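Nellurham Retail Energy Monitoring Program
Progress report to the Carnance Fund
Reporting period ending August 10, 2024
Prepared by Přemysl Beneš

Status

Work under the grant is on schedule with one exception, the Skarker Street premises, covered below. Meters are reporting from 17 of the shops and small offices enrolled in the program. Five more have signed the access agreement and are waiting for an electrician.

Metering

Each premises has one meter on the incoming supply and a second on the largest fixed load, usually refrigeration or air conditioning. Readings are taken every 15 minutes and sent overnight. Gaps shorter than one hour are filled by interpolation; longer gaps are left blank and excluded from the monthly totals. The rule was changed in March, and earlier totals have been recalculated to match. 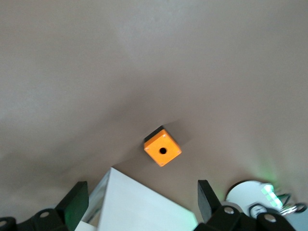 Figure 1. Small cube-shaped unit, orange top face with central round hole, black body.

Baseline consumption

Baselines are complete for all reporting premises. Combined use over the baseline month was 2391 kWh for the office group, which is lower than the enrollment surveys suggested. The surveys relied on billing estimates, and several of those bills had not been corrected against a meter reading. Shop baselines are more scattered and will be reported by floor area in the next period.

Overnight load remains the main finding. In the office group, 244 kWh of the baseline total was used between 10 p.m. and 5 a.m. Most of it traces to water heaters and ventilation left on fixed schedules. Owners have been sent individual load curves with suggested timer settings.

Exception

The Hájek building on Skarker Street has a shared supply with no separate feed for the ground floor. Splitting it requires work on the main panel, and the landlord's consent is still outstanding - the request was resubmitted with a revised drawing. The site is excluded from all figures in this report.

Budget

Spending is within the approved lines. Electrician costs are running above plan and equipment costs below it. We request approval to move the equipment underspend to installation; the total is unchanged.

Next period

Connect the waiting premises, issue shop baselines, and begin the first comparison of overnight load after timer changes.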